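Sponge Storage and Color Sorting: Frequently Asked Questions

These answers cover the Nakby cleaning sponges and the small open shelf units they are kept on. Part numbers refer to the current Beltevine supply list. Questions not covered here go to Zuweira Dogbe at the Plestico stores desk.

Why are the sponges sorted by color?

Color is the only marking that survives use. Printed codes on the foam wear off within a few washes. Green is for sinks and drains, orange for counters and tables, light blue for glass and painted surfaces. Sort by the face color, as the foam underneath may be a different shade.

Which color goes on which shelf?

Green goes on the top board, orange on the board below it, and light blue on the lowest level. The order is the same in every room, so that staff moving between rooms do not have to read a label. The color of the board itself has no meaning. Boards are supplied in mixed colors and do not need to match the sponges.

How many sponges does each level take?

Four, on the standard unit. A fifth will fit if the sponges are pushed together, but they then dry slowly and tend to come off the board when one is pulled out. Surplus goes back to the carton. A full carton holds 104 sponges.

Should they lie flat or stand on edge?

Either is acceptable. Standing sponges drain faster and take up less depth. Flat sponges are easier to pick up with gloves on. If they are laid flat, keep the scrub side up and the foam side on the board. 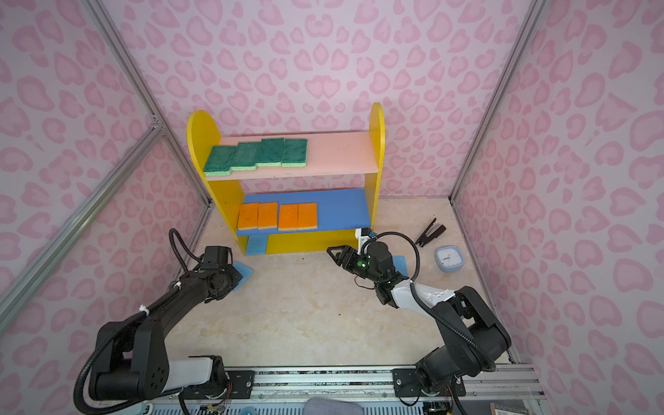 Leave a small gap between sponges in both cases. It does not have to be even. Two pairs with a space in the middle work as well as four spaced singly, and a slightly crooked row is fine. A sponge should not hang over the front edge of the board – push it back until the whole base is supported.

What about sponges found on the floor?

Pick them up before anything else is put away. A light blue sponge that has been on the floor is rinsed, squeezed out and returned to the lowest level. Green and orange sponges go through the full wash described below. If the floor has been treated with stripper or wax, discard the sponge regardless of color.

Can other items be kept on the unit?

No. Staplers, clocks, pens and similar desk items belong in the desk tray. Metal parts rust next to damp foam and leave stains that do not wash out. Items set down beside the unit during sorting should be moved to the tray when the sorting is finished. Close staplers before storing them.

How are the sponges washed?

Machine wash at 60 °C in a mesh bag, one color per bag. Use no fabric softener, as it leaves a film on the foam. Squeeze by hand and return to the shelf. Do not tumble dry. The glue between the scrub layer and the foam softens in a dryer, and the layers separate.

When should a sponge be replaced?

Replace it when the scrub layer lifts at a corner, when the foam tears, or when it still smells after a wash. The November order was for 1,016 sponges across all sites, and late requests are filled from that stock until it runs out.

How is the shelf unit cleaned?

Take everything off, wipe the boards and the side panels with a damp cloth, and let them air dry. Avoid scouring the colored boards. The Abubakari surface cleaner is suitable at normal dilution – see sheet 23 for the mixing table. Check underneath the lowest board, where stray sponges collect.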